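**Gorivetti Opens Second Donut Counter in Asulden**

ASULDEN, 23 July 2022. Gorivetti, the donut bakery owned by Chrysoula Karamanlidis, has opened a second counter on Wikström Street. The new shop serves the same menu as the first, with seating inside and a takeout window that opens at 7 a.m.

Karamanlidis signed the lease in May. The space covers 1083 square feet and has its own kitchen, so donuts for the counter will be fried and glazed on site. On the first day of trading the shop sold 586 donuts.
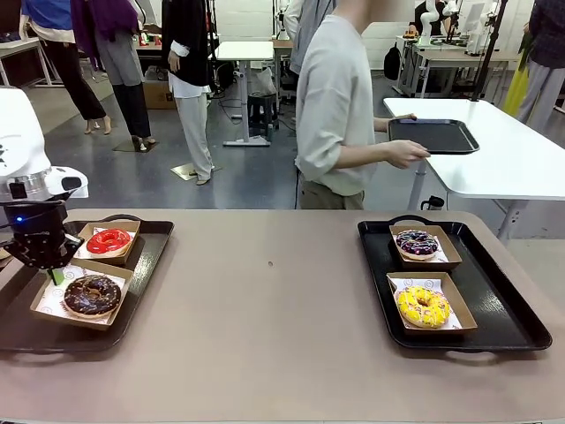
Gorivetti donuts are sold singly or in pairs, and customers who eat in carry their order to the table themselves. A pair comes on a black tray with cutout handles, each donut in its own kraft-paper boat with a printed white liner. Glazes on the current menu include bright red, chocolate with sprinkles, a purple-blue and a yellow one finished with multicolored sprinkles. Flavors change every 2 weeks, and the list is posted at the counter.

"People in this part of town have been asking us for a shop they can walk to," said Karamanlidis. "We kept the menu short so that everything can be made the same morning."

Orders for offices and parties can be placed at either counter with one day's notice. Delivery within Asulden is handled by Netodine.

Press contact: Chrysoula Karamanlidis, Gorivetti, Wikström Street, Asulden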